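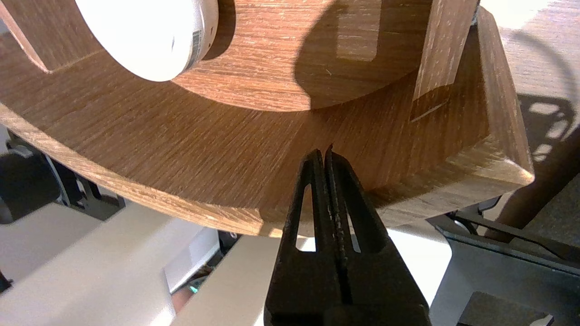 Filed under: Care & Maintenance / Timber Finishes

Oiled timber furniture: frequently asked questions

Which finish is on my table?
Pandham tables leave the workshop with two coats of hardwax oil. Drindden shelving is lacquered, and the advice on this page does not apply to it.

How often should I re-oil?
Once a year for a dining table, less for a side table. Test with a few drops of water. If they soak in and darken the grain within a minute or so, the surface is due.

Can I use linseed oil from the hardware store?
Raw linseed dries very slowly and can stay tacky. Boiled linseed is workable, but the colour will shift towards yellow. Rags used with either can self-heat – lay them flat outdoors to dry before putting them in the bin.

How do I remove a white ring?
A white mark is moisture held in the finish. Leave it overnight first. If it remains, rub lightly along the grain with a grey pad and a little oil, then wipe off the excess. Black marks are in the timber itself and need sanding.

What about hot dishes?
Use a trivet for anything over 60 degrees. Oil gives little heat protection.

Why has a small crack opened at the end grain?
Timber moves with humidity, and end grain loses moisture fastest. Hairline checks often close again in winter. If one keeps growing, send measurements to Nisha Maurya in the repairs office.

Do you refinish older pieces?
Yes, at the Urkton workshop. Allow 3 weeks, longer if veneer is involved. Bookings close through May.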